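The Gallardo Launch Kit for Church Plants

I get asked most weeks what's in the Launch Kit, so I finally sat down and wrote it all out. It's the box I wish somebody had handed me when our own little group was meeting in a living room in Clonden and trying to work out how a church even starts holding services!

The kit is built for a team of up to 64 people, and it covers the months before your first public service plus the first few after it. You get the planning binder, the team workbooks (paper, because people lose links), a set of welcome cards and the sign-up sheets for setup, kids and hospitality.
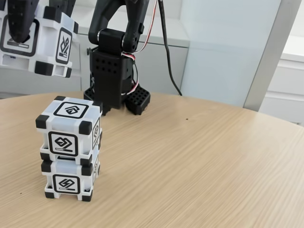 The binder is the part I'm proudest of. It has 3 sections, one for gathering your core team, one for finding a place to meet and one for the first services themselves. I rewrote the meeting place section in May after a couple of teams told me the lease checklist was too thin, and they were right. It now covers parking, storage, sound limits and who holds the keys.

Welcome cards come in packs of 300. You can reorder them on their own, and the Pritora card stock takes ballpoint and marker without smearing, so go ahead and let the kids' team use them too.
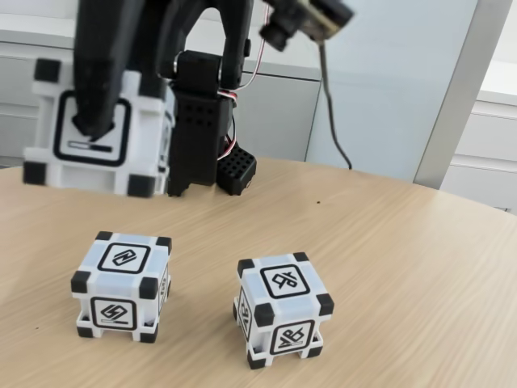
Holding a cube, arm lowered

What about the workbooks? Each one runs nearly 2 months if your team meets weekly, longer if you're like us and spend half the evening eating. There's a page at the back of every chapter for prayer requests and another for the stuff you promised to do before next time (mine was always full).

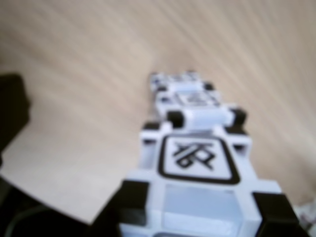
Shipping is flat rate and everything goes out in one Brovus carton, which fits in the trunk of a small car. If you're sending a team out from an existing church, order the Sending Church add-on at the same time. It has a budget sheet, a letter you can adapt for your congregation and a short guide to praying for the new group by name.

Returns are fine as long as the workbooks haven't been written in. Page updated 2026-05-10.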